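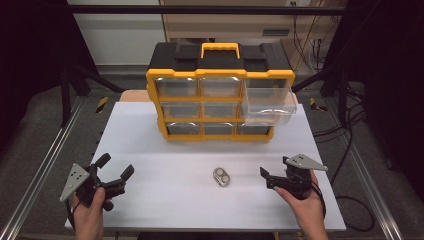
Theda Wegener asked whether the small-parts organizers should be on the bench check at all, and whether one sheet per cabinet would do. They stay on it, and one sheet per cabinet is fine. Her other remark, that the old form had no room to write anything, is why each item below now has a comment line.

**Bench 3, parts organizer, yellow and black, nine clear drawers**
Date: September 30, 2019
Checked by: Hauke Stöcker
Previous check: February

## Case and lid

- [x] Lid seated, no gaps at the corners
 - Comment: OK.
- [x] Carrying handle moves freely, pins tight
 - Comment: A bit stiff. Wiped it down, no oil used.
- [x] Yellow frame free of cracks
 - Comment: Scuff on the back, same as in February. Does not go through.
- [x] Stands level on the table
 - Comment: No rocking.

## Drawers

Pull each one out most of the way, look inside, push it back. Go left to right, top row first.

- [x] Every drawer slides without catching
 - Comment: Bottom left catches slightly in the last inch. Grit in the track, brushed out, better now.
- [x] Drawer stops hold
 - Comment: Top right comes out farther than the rest before it stops. It does stop. Watch this one.
- [x] Front lips whole, no sharp edges
 - Comment: OK. Run a fingertip along the curve, a chip is easier to feel than to see in clear plastic.
- [x] Top right drawer empty and ready for use
 - Comment: Empty. Keep it that way until the stock list is updated.
- [ ] Labels on all drawers
 - Comment: Not done. Leonie Ostermann has the label tape. The old labels left glue behind, so clean the fronts first.

## Table and loose parts

- [x] Tabletop clean
 - Comment: Wiped before starting.
- [ ] Loose metal parts put away or tagged
 - Comment: One small silver piece with two round hollows. I do not know which drawer it belongs in. It is not on the Rieger list or the Sekau list. Tagged 515 and left with the open items.
- [x] Drawers closed at end of check
 - Comment: All nine, pushed in by hand one at a time.

## Open items

1. Labels. Leonie, by the end of the week.
2. Item 515. Gudrun Sauerland to look at it and say where it goes. If she can't place it, it goes in the top right drawer with its tag on.
3. Top right drawer stop. Check again next time. A replacement drawer is order line 11 on the Dasulari sheet, not ordered yet.

Note from Gudrun, added later: please don't carry the organizer by the handle with a drawer open. Close them all first, then lift. I'd like that printed on the form.

Hauke: will add it under Case and lid.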